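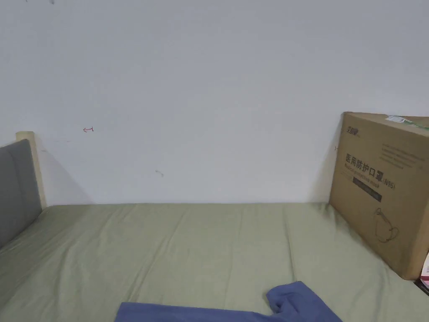 Brukdale Fitted Sheet, Queen: Six Months of Washing Later

By Narendra Agarwal
11 Apr 2024

I don't trust bedding reviews. Most are written the morning after the box arrives, when any sheet made in the last century feels nice because it's new. So I bought this one in September with my own money, slept on it, washed it every week and kept my mouth shut until now.

The Brukdale cost me 52 dollars for the fitted sheet alone. No flat sheet, no pillowcases. The older version was 40, and I've had readers write in to ask whether the new one is worth the extra. I owned two of the older ones, so I can at least compare.

The sales page makes a lot of claims. It says the cotton is "hotel weight," which means nothing. Hotels buy whatever their supplier has. It says the sheet "breathes with you." It says the color is "restorative." I'd have been happier with a plain line telling me how deep a mattress it fits, and that number is hidden in the third tab under care instructions. Go look for it before you order.

Fit

The corners are better than they were. The old sheet had elastic only at the corners and would pop off on my side by Wednesday. The new one has elastic all the way around, and it has come loose twice in six months, both times after I'd pulled it on in a hurry. My mattress is on the thin side, though, so the center has some slack. My brother-in-law Ramesh Tyagi has the same sheet on a thick pillow-top and has the opposite trouble: he needs to lift the whole corner to get the last one on, and he's already heard a stitch go.

There's a tag sewn inside one end marked "top or bottom." I wish all of them did this. It's also printed in pale gray thread on a pale tag, so you'll be hunting for it in the dark anyway.

Wrinkles

"Wrinkle resistant" is on the package in big letters. I'd call that generous.
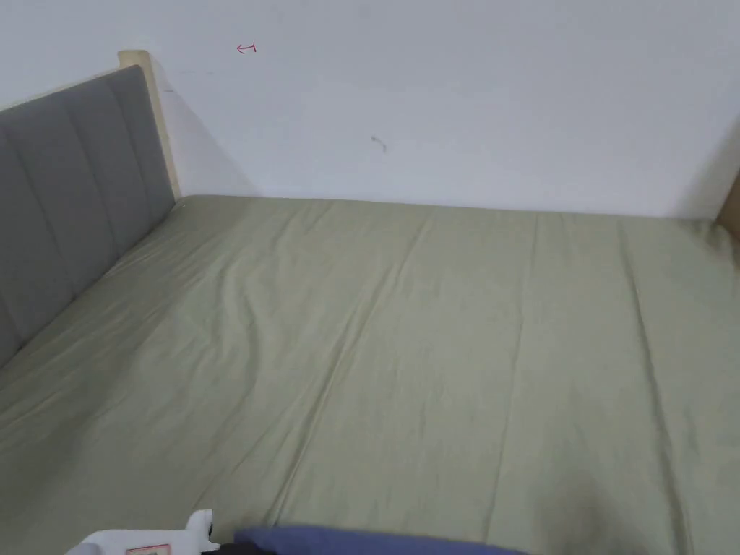 The sage green, on the bed. Long creases to the right, softer wrinkles toward the headboard.

Out of the dryer and straight onto the mattress, it looks decent. Folded and left in the closet for a week, it keeps its fold lines for a couple of nights. If that bothers you, you'll be ironing, and if you're ironing a fitted sheet you have more patience than I do. The old version was worse, I'll give them that. The Bolon percale I tested last year was worse still, but Bolon never promised otherwise.

Washing

The tag says cold water and low heat. I followed that for two months and then went to warm, the way most people would. It shrank a little at the first warm wash and then stopped. The color has held up fine. I was expecting the green to go patchy where the sun hits the foot of the bed, and so far it hasn't. Pilling showed up in month four – only where my feet go, and only if you look for it. The Thakur sheet I paid less for has been through more and has none.

Heat

I sleep hot. This is no cooler than any other cotton sheet I've owned. Anyone who tells you a weave changed their life should check whether they also bought a fan.

About those ratings

The store page showed 2941 reviews when I last looked, and 1752 of them gave it five stars. I read a few pages' worth. A good share were posted within days of delivery, and plenty were for the pillowcases, which are lumped in with everything else. The one-star ones are mostly about shipping. None of it tells you how the thing wears, so I'd ignore the score completely.

Should you buy it?

If you have an average mattress and your current sheet keeps creeping off, the elastic is a real improvement and I'd say go ahead, on sale. At full price I'd get the Thakur and live with fewer colors. The outlet in Akville sometimes has the Brukdale in odd shades for less – check the seams before you leave, since returns there are store credit only.

I'm keeping mine on the bed. I haven't bought a second.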